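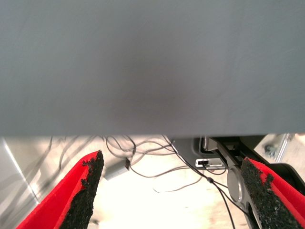 # jeltari-recetas

Corpus de recetas domésticas en castellano, transcritas a mano de cuadernos, fichas, reversos de sobres y, en un caso que preferimos olvidar, de una servilleta plastificada. Contiene 700 recetas en texto plano con sus metadatos en YAML.

Si buscas recetas para cocinar, hay sitios mejores. Muchas de estas terminan en «y al horno hasta que esté».

## Contenido

| Carpeta | Qué hay |
|---|---|
| `recetas/` | Una receta por fichero, en UTF-8 |
| `meta/` | Procedencia, fecha estimada, tipo de plato |
| `medidas/` | Tabla de equivalencias, con sus disputas |
| `dudas/` | Lo que no hemos sabido leer |

La carpeta `dudas/` crece más deprisa que las demás. Se aceptan parches.

## Formato

Cada receta lleva una cabecera mínima:

```yaml
id: delorme-0070
titulo: "Rosquillas de la otra"
cuaderno: delorme
decada: 1950
raciones: null
transcribe: rcoppens
revisa: sbilgin
```

El campo `raciones` es `null` en 400 fichas. Los cuadernos dan por hecho que una ya sabe cuántos son en casa. Por favor, no lo rellenéis a ojo; hubo una época en que se hizo y salió un arroz con leche para treinta.

`titulo` respeta el original, incluidas las faltas y los rencores. Seguimos sin saber quién era «la otra».

## Procedencia

Hay tres fondos:

- **Delorme**: cuadernos escolares de tapa dura, letra clara, tinta azul. El fondo que enseñamos a las visitas.
- **Murnley**: fichas de cartulina en una caja sin orden aparente. Randa Awad defiende que sí lo tienen y lleva desde septiembre buscándolo.
- **Ellesberg**: hojas sueltas, bastantes con manchas de grasa en el sitio exacto donde iba la cantidad de harina.

Las familias cedieron los textos para su uso en investigación. Los nombres de vecinas, cuñados y párrocos se han sustituido por iniciales, salvo cuando forman parte del nombre del plato.

## Criterios de transcripción

1. Se conserva la ortografía original. «Uebos» se queda como está.
2. Las abreviaturas se desarrollan entre corchetes: `c[ucharada]`. Si no está claro si es cucharada o cucharadita, se escribe `c[?]` y se abre una ficha en `dudas/`.
3. Los tachones se marcan con `~~`. Una corrección con otra letra lleva además `mano: 2`. El gazpacho de Ellesberg llega a `mano: 5`.
4. Los comentarios al margen van al final, bajo `notas`. «No hacerla más» cuenta como comentario.

## Medidas

La tabla de `medidas/equivalencias.csv` es orientativa. Un «vaso de los de antes» no equivale a un «vaso», y ninguno de los dos equivale al «vaso de casa de mi madre», que tiene fila propia. Gitau Kombo propuso normalizarlo todo a mililitros. Su propuesta sigue abierta, con un hilo de comentarios más largo que el fondo Murnley.

Las temperaturas no se convierten. «Horno alegre» se transcribe tal cual.

## Usos razonables

- Estudio del imperativo, el infinitivo y el «se le echa» en textos instructivos.
- Normalización ortográfica.
- Extracción de ingredientes, con paciencia.

## Usos que desaconsejamos

- Calcular calorías. Hay recetas que dicen «manteca, la que pida».
- Sacar conclusiones sobre lo que comía un país a partir de tres cajas y unas hojas pringosas.
- Las conservas. Ninguna indicación sobre envasado ha sido revisada con criterios de seguridad alimentaria.

## Problemas conocidos

- El postre está sobrerrepresentado. La gente apunta los bizcochos y se sabe las lentejas de memoria.
- `murnley-0012` y `murnley-0312` son la misma receta con distinto título. Torunn Bråten las probó y sostiene que no.
- La validación falla si el título contiene dos puntos sin comillas. Ponedle comillas.

## Cómo contribuir

Abre una rama por cuaderno y pasa `make validar` antes de pedir revisión. Quien transcribe no revisa lo suyo. Las discusiones sobre si la tortilla lleva cebolla se cierran sin leer.

## Licencia

CC BY 4.0 para las transcripciones y los metadatos. Para dudas de procedencia, escribid a Serpil Bilgin, que guarda los formularios de cesión.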